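Colla Home Supply
Cleaners > Pastes and creams

Grinine Surface Paste, 300 g tub
In stock. Limit 4 tubs per order.

The label on Grinine says it "restores any hard surface to showroom condition." We sell it and we wouldn't put it that way. It's a mild abrasive cream with a bit of soap in it. It lifts gray rub marks, pencil, tea and most of the grime that collects where people set things down. It won't fill a chip, and a scratch you can feel with a fingernail will still be there when you're done. If a paste ever fixes that, we'll want to see it done twice.

We carried Ban for years and dropped it in January after the recipe changed and three customers in a row sent it back. Grinine is the closest thing we've found to the old Ban. It smells less, costs a little more and takes longer to rinse off. Hodel makes a spray that claims to do the same job. We tried it on our own shop counter and went back to the paste the same afternoon.

What it's for
Painted metal, glazed tile, enamel sinks, hard white tabletops and most smooth plastics. Test a hidden spot first, and do mean hidden. Glossy plastic can come up dull.

What it isn't for
Real marble or any other natural stone. Clear acrylic. Anything waxed. The maker lists waxed wood as suitable and we disagree.

How to use it
Wipe off loose grit with a dry cloth. Put a small dab on a damp cloth, rub lightly, leave it for a minute, then rinse with clean water. Rinse again. Most of the "it left a haze" complaints we get are dried paste. For grooves and corners use an old toothbrush, and vacuum them out beforehand or you'll be pushing mud around.

How far it goes
The tub says 140 square feet. We got roughly half that on a dirty counter, and we weren't being generous with it. Unopened tubs keep well. Opened ones dry out at the rim, so press the lid down all the way around.

Details
Net weight: 300 g
Color: off-white
Scent: faint lemon, gone in an hour
Cloth included: no, whatever the old box art suggests
Returns: unopened tubs only

Customer comment
"Better than I expected, which wasn't much. Took the gray off my laundry counter. Did nothing at all for the rust ring." Lowri Rowlands
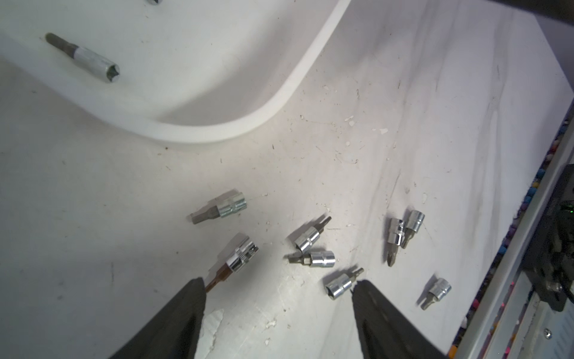
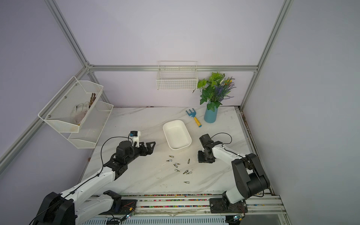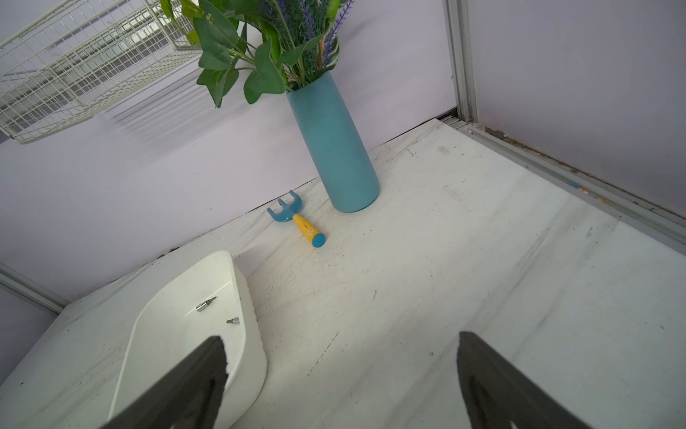
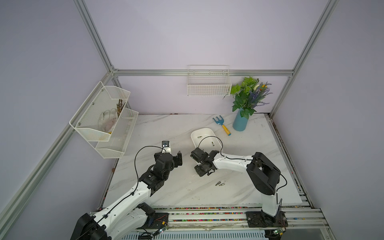

White tabletops, with bit sockets in the first photo, a wire basket in the second, a teal-blue vase in the third and a two-tier shelf in the fourth.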